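Home | About | Protocols | Open Positions | Calls | Contact

Call for Participants: Working Group on Good Practice for Hand-Held Gripper Demonstrations

Apr 13, 2019
Posted by the Tratton Protocol Office

Tratton is recruiting participants for the second drafting round of the Illard Practice Notes, a set of rules for recording manipulation tasks with hand-held grippers. The first round closed in March and produced a working draft. The second round will test that draft against ordinary recording work and revise it clause by clause. Gurkell supplies the rooms and the grippers. Ackroyd handles storage and access control for the recordings.

The call is open to people who operate hand-held grippers, people who supervise such operators, and people who write or audit safety and data procedures for automation sites. Applicants from outside robotics who have drafted shop-floor work instructions are also eligible.

Background

The draft covers work done by an operator holding a gripper in one or both hands, with a camera on the tool and a printed marker mounted where other cameras can find it. Existing machine safety procedures at the participating sites were written for fixed arms behind guarding. They say little about an operator who stands at the workpiece, moves freely, and shares a room with other people.

Three subjects took up most of the first round: keeping the marker in view, handling soft or folded material, and controlling the area around the operator. On soft material the draft is still weak. A padded sheet does not return to the same shape between attempts, so a starting position defined by corner coordinates has little value. The current wording asks the operator to define the start by which side is up, where the fold lies, and what rests on top.
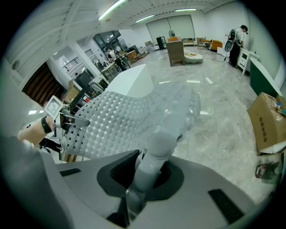
The draft also sets a clear working radius, measured from the operator's standing position with both arms extended. Cables, packaging and open boxes are to be moved outside the radius before recording. Participants in the first round disagreed on whether seated work needs a separate figure. The second round will settle this by trial, and participants should expect to repeat the same task under both values.

What participants will do

Each participant is assigned to one of two tracks. A preference may be stated in the application.

Operator track. Operators record 300 demonstrations each, spread over four weeks. Tasks include folding, placing, stacking and transferring small rigid parts. After each session the operator completes a deviation sheet listing every clause that was not followed and the circumstances. The deviation sheet is the main output of this track. A session with many deviations, fully reported, is an acceptable session.

Reviewer track. Reviewers read the recordings and deviation sheets against the draft and propose revised text. A proposal must cite the clause number, quote the present wording, give the new wording, and identify at least one recording that supports the change. Proposals without a recording reference are returned.

Operators may apply to move to the reviewer track once their recordings are complete.

Rules in force during the round

The following clauses apply to all participants from the first session. They are taken from the working draft and may be amended only at the scheduled revision points.

1. Marker condition. The printed marker is checked at the start of each session. A marker that is creased, stained or lifting from its mount is replaced before recording begins. Tape may not overlap the printed area.

2. Wrist straps and cables. Straps are fastened before the gripper is picked up. Any cable attached to the gripper or strap is routed so that it cannot catch on the workpiece or table edge.

3. Finger inspection. Finger surfaces are inspected for wear and foreign matter. Fingers are changed as a matched pair. A change is logged with the time and the last recording number before it.

4. Workpiece layout. Parts are set out in the order given on the task card. Pressurized containers used as workpieces must be empty and labeled as such on the underside.

5. Other people in the room. Everyone within camera range must have signed the recording notice. Faces are obscured before a recording leaves the Ackroyd store. An operator who sees an unsigned person enter stops the recording and notes the time.

6. Lighting. Ceiling lights stay in one state for the full session. If a fixture fails, the session may continue, but the change is entered on the deviation sheet.

7. Concurrent work. Other tasks may proceed in the same room if they remain outside the working radius. Walkways are kept open, and no operator may stand with a gripper in a walkway.

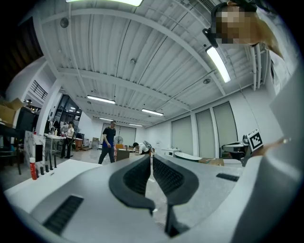 8. Stopping and discarding. An operator may stop at any time without giving a reason. Failed attempts are kept and tagged as failed. Recordings are discarded only on a written request that cites clause 5 or a hardware fault.

9. Breaks. No operator records for more than 50 minutes without a break of at least 10 minutes. The break is taken with the gripper set down on its stand.

Requirements

Applicants for either track must be 18 or older and able to read and write procedural English. Operators must be able to stand for one full recording period and to lift the gripper repeatedly at table height. Left-handed operators are encouraged to apply; the first round had too few to test the clauses on hand assignment. Reviewers need 3 years of experience with written procedures, test reports or incident records in any technical field.

No programming is required. Applicants currently employed by a manufacturer of hand-held grippers must declare it and will be placed on the reviewer track only.

Time and payment

Operators attend two half-day sessions per week. Reviewers work remotely, except for the opening briefing and the closing meeting. Both tracks are paid hourly at the same rate, and the deviation sheet counts as paid time. Travel to the Gurkell rooms is reimbursed against receipts.

How to apply

Send a statement of no more than 300 words giving the preferred track, relevant experience, dominant hand, and available half-days. Reviewer applicants should attach one page of procedural text they wrote or revised, with confidential details removed. Shortlisted operators are invited to a trial session, which is paid. The full working draft is sent to shortlisted applicants with the recording notice, and both must be read before the trial session or opening briefing.

Applications are handled in order of receipt until all places are filled.

Contact the Protocol Office | Copyright 2019 Tratton | Back to top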